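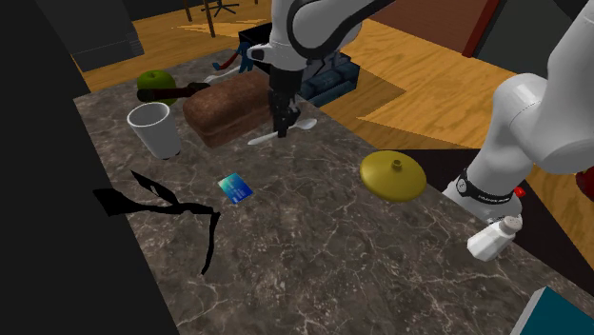
November, 9:20 at night

Long day in the lab. Natalia Zamudio and I have the spoon task for the class project, and we had to get it running in the simulator before Berenice Zavala lets any pair touch the real arm. Everyone has the same marble counter and the same clutter on it. Ours is the spoon near the bread.

I wrote the approach and Natalia wrote the grip. We started at noon and ran 156 tries before dinner, then 92 more after I changed the height. The log says the fingers close too early when the wrist is turned, so I put in a short wait. I don't like it but it is one line and we can take it out later.
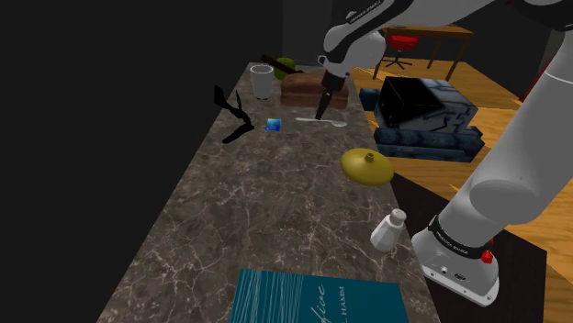
How many tries go in the report? All 248 of them, with the failed ones marked, and the settings for each batch in a table at the back.

I didn't know that until Natalia read the sheet again. I had been saving only the last batch, so I spent an hour digging the early ones out of the Skaltitz folder. Found them all - two had the wrong file name.

The wrist view is the part I understand least. It loads slowly on the old machine and the numbers come in a different order from the other two views. Natalia wrote them out on paper for me.
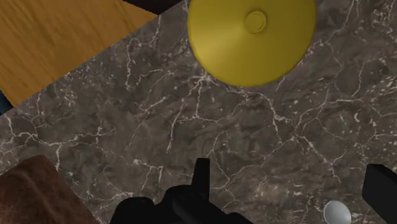

She also thinks we should drop the Carrillo settings and go back to the ones from the first week. I said to give it one more night. The pair from Sasville are ahead of us and have started their slides.

Left a run going under the name Skollireck. Need to buy a notebook and email Berenice for the room key before class.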